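Sep 2, 2023
By Savvas Karras

I have been putting off the cushion question all summer, and then my sister-in-law came to stay for a long weekend and moved every single one of them onto the floor before she could sit down. Seven of them! She wasn't rude about it, she just built a little wall beside her feet and got on with her coffee, and I sat across from her thinking, well, I guess I should write about this.

So this month's home corner is about cushions, and mostly about what to do with a tub chair. If you have one you know the trouble. The back comes all the way around you, so there are no proper corners to tuck anything into, and a big square cushion just shoves you forward until you're perched on the front like you're waiting for the dentist. I love a tub chair anyway. Mine came from the Quintero sale two years ago (I went in for a lamp) and I would rescue it from a flood before I rescued most of my books.

My rule now is one cushion in the chair, and it has to be smaller than you think. Squashy is better than firm. Ha-rang Min, who wrote to me after the July issue about her reading nook, uses a flat little one behind the small of her back and says it stays put all evening, and I've copied her shamelessly.

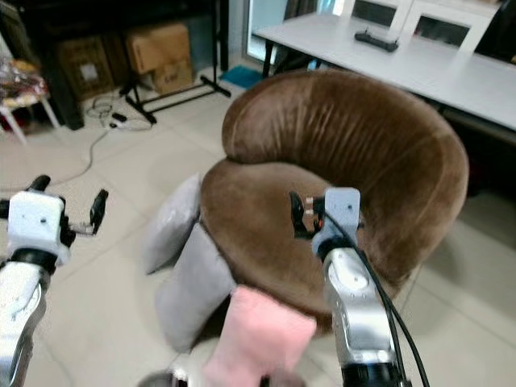
Color is where I always get stuck. Brown velvet looks wonderful by itself and then you put the wrong thing next to it and the whole corner goes muddy. I tried mustard, which everybody tells you to try, and it felt like sitting inside a 1970s cookbook. Pale gray is much kinder to it. Pink is the one I didn't expect to like. A soft pink with some fluff to it, next to all that chocolate, cheers the place right up, and if you keep the others plain it doesn't turn into a candy store.

Fluffy ones do need a bit of looking after, so before you fall in love with one in the store, check the tag and see if the cover comes off. I shake mine outside the back door every Saturday and work through the tangles with a wide comb, which my neighbor Rigoberto finds hilarious. For the velvet itself I use a dry, soft clothes brush and go all in one direction. If you've got marks where something has been leaning on it, try a little steam held well away from the fabric, then brush again once it's dry. Test the back of the chair first, please. I did not, once, and that chair now lives facing out from the wall forever.

As for the spares, I bought a lidded basket for $18 and anything that isn't being leaned on goes in there at night. It holds 3 if I'm gentle and 4 if I sit on the lid. The rest have gone upstairs to the spare bed, where guests can build walls out of them in private.

Next time I want to do throws, so if you have one that doesn't slither off the arm of the couch the minute you stand up, write and tell me what it's made of!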